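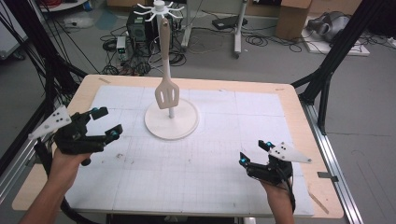 A big table changes the way a person works, and I say that as somebody who spent most of her adult life cutting out coats on the bedroom floor. You get used to the floor, of course. You get used to the knees and the dust and the cat, and you tell yourself that a table would only fill up with mail. Then one day you stand at a proper one, with both hands free and your elbows out, and you wonder what you were thinking all those years. The surface matters as much as the size. Give me a large white board with a faint gray grid, set inside a light wooden border, and I don't mind a few dark smudges on it one bit, so long as I can still see the lines.

My own conversion took place in Findau, in the long back room where Sointu Hyvönen has taught coat making for 14 winters. I had signed up for her February course with the idea of learning to set a sleeve, and I did learn to set a sleeve, more or less. What I talked about when I got home, though, was her table. My husband was very patient. He asked to see a sketch of it, and then I think he was sorry he had, as I went and found a pencil right away.

Sointu had it built by Lenni Heinonen, a joiner in Gurnden who mostly makes staircases and who took the job, he told me, on the understanding that she would stop calling him in the evenings. She did not stop. She called about the height, which she wanted at the level of her hip bone and a thumb's width more, and she called about the corners, and she called to ask if the legs could be moved in so that people would quit kicking them. "She was right about the legs," he said, and poured me another cup of coffee. "I've done them that way ever since."

The table stands 44 inches wide, and that number came up so often during the course that I can't see it written down now without thinking of wool. A narrower top means you fold the cloth again or let it hang, and heavy cloth that hangs will pull, slowly, while you are busy looking at something else. You cut your back panel and it looks fine. Then you sew it up and the hem swings off to the left like a gate.
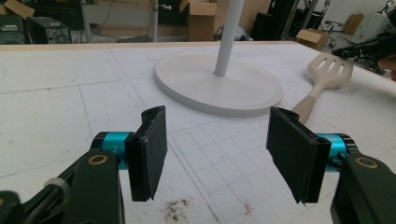

Lines are a help with that, and they are where Sointu and her old teacher, a Mrs. Ocampo, parted ways. Mrs. Ocampo used plain wood and a yardstick and believed that a printed grid made students lazy. Sointu believes that students are going to be lazy in any case and may as well be lazy and straight. She has you lay the grain along one line, pin it, walk all the way around to the far end, and look back at it from there before you pick up the shears. The walk is part of the lesson. I grumbled about it on the first morning, and by the third I was doing it at home around the kitchen table, with nobody watching but the cat.

There is a good deal of talk among home sewers about what to put on top. Some like cork, which takes a pin nicely but sheds. Some like a thick cutting mat, and there are people who swear by an old wool blanket under a cotton sheet, stretched tight and stapled underneath – my aunt had one of those, and she ironed on it too, and it smelled like warm sheep from October on. Sointu has tried them all. Her answer changes depending on what she is making, and she keeps the pieces she isn't using stacked behind the door, where they fall on visitors.

I did get my table in the end. Lenni was booked up with staircases, so he sent me his drawing and I took it to a neighbor with a saw, and the two of us put it together over a rather long weekend. It cost me 171 dollars in lumber and a pan of lasagna. It fills the spare room from the window to the closet, which means that overnight guests now get the sofa, and my sister has had plenty to say on the subject.

The first thing I cut on it was a length of charcoal wool from Fela, bought years ago and too nice to risk on the floor. I laid the grain along the line, pinned it, squeezed past the closet and looked back. It was off by a hair. I went around again and fixed it, and then I made myself a sandwich and cut the coat after lunch.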